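Drinks Table Service - Frequently Asked Questions

Stanar Event Hall, Guest and Host Information

What is the drinks table?

The drinks table is a self-service station that may be added to any private booking at the hall. It is laid by hall staff before guests arrive and holds the fruit, plates, ice and bottles requested by the host on the Vorkau order form.

How many guests can one table serve?

One table is intended for gatherings of up to 200 guests. Larger bookings require a second table, which must be requested at the time of the original order.

How far in advance must the order be placed?

Orders must be received at least 48 hours before the event. Changes to the fruit order can usually be accepted until 9 a.m. on the day itself. Changes to wine cannot.

Why is the table covered in paper and marked with tape?

Paper protects the surface from juice and melting ice, and it is replaced after each event. The tape divides the table into sections so that each item has an assigned place. Hosts are asked not to lift the tape or move items between sections during setup.

Which fruit is provided?

Lemons and oranges are standard. Limes are available on request from July through the end of the summer season. All fruit is supplied whole and is cut by staff at the time of service - hosts who prefer fruit cut in advance should state this on the form.

May we use our own bowls and plates?

Yes. Items should be labeled with the name of the booking and delivered to Nattawut Saithong at the service entrance. The hall cannot accept responsibility for breakage.

How is ice handled?

Ice is served from a bowl with a metal scoop. Guests should use the scoop at all times and should not dip glasses or cups into the bowl. Staff will refill it on request.

Is wine included?

Wine is charged separately. Hosts may select from the Jitpraphai list or bring their own bottles, subject to a corkage fee.

What does the table look like during setup?

Lemons, an orange and plates on the papered table:

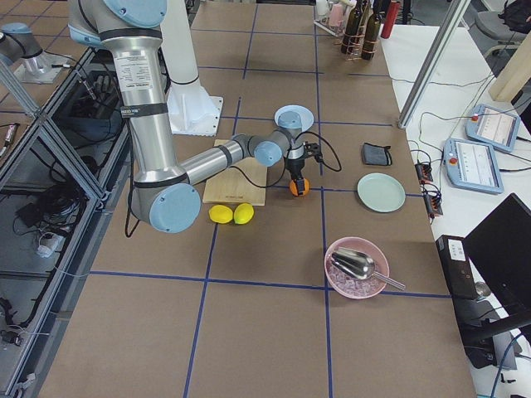
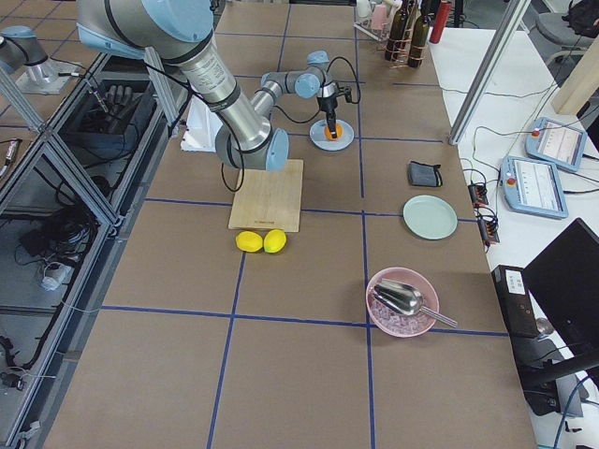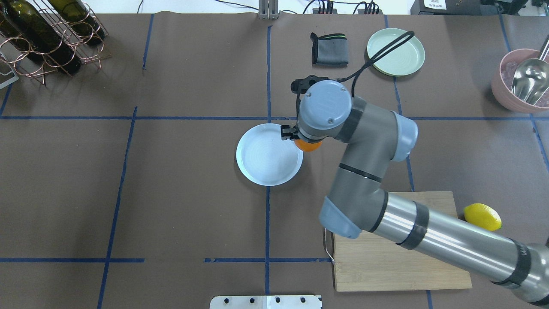
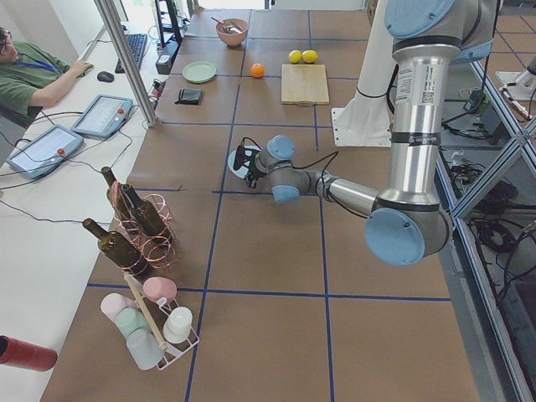 Can the layout be changed?

Minor changes are permitted. Hosts who wish to have the cutting board closer to the bottles, or the plates grouped together, should attach a simple sketch to the order form. The table itself cannot be moved.

Who should be contacted with further questions?

Please write to Lamai Phromma, Guest Services, or inquire at the Drodano Street office during opening hours. Questions about an existing order should include the booking number.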